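We use cookies to keep this site working and to see which pages get read. By continuing you accept our cookie policy. OK

How to enrol in an evening trade course at Plukley

Updated October 29, 2019

These steps cover the welding, joinery and electrical courses at the Plukley and Nunden campuses. Day apprenticeships are organised through your employer and use a different form.

Before you start

You will need photo ID, your last school report or a trade certificate, and a phone number we can reach you on during the day. If you are under 18, a parent or guardian has to sign page 2 of the form.

Step 1. Pick a course and a campus

Joinery runs at both campuses. Welding is Plukley only and electrical is Nunden only. Check the timetable before you choose, as the Nunden workshop closes earlier in the evening and the last bus leaves from the front gate soon after.

Step 2. Fill in the form

Collect a paper form from the front office or use Arix, our online enrolment system. On Arix, choose "Part-time evening" from the first menu. If you choose "Part-time" by itself you will be sent to the weekend list and will have to start again. Write your name exactly as it appears on your ID.

Step 3. Book the skills check

The check takes about 15 minutes and covers measuring, basic fractions and reading a simple drawing. You can't fail it. Your teacher uses the result to decide which bench group you start in. Bring a pencil. Calculators are supplied.

Step 4. Pay the deposit or apply for help

The deposit holds your place until the first class. If the cost is a problem, ask for the Antoniadis bursary form before you pay anything. The bursary fund has $4,000 to share out each term, and applications are read in the order they come in.
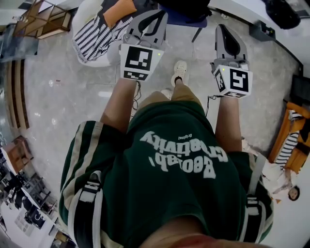
Step 5. Get your gear

Steel-capped boots and long cotton trousers are needed from the first night. Eye and ear protection is kept in the workshop. Don't buy your own hand tools until your teacher has given you the list, which comes in week 4.

Changing or cancelling

Write to Themis Mitsotakis-Vlachou in the enrolments office and include your student number. Campus transfers are possible while there is a free bench. After the second class the deposit stays with the school, but it can be put towards a later term.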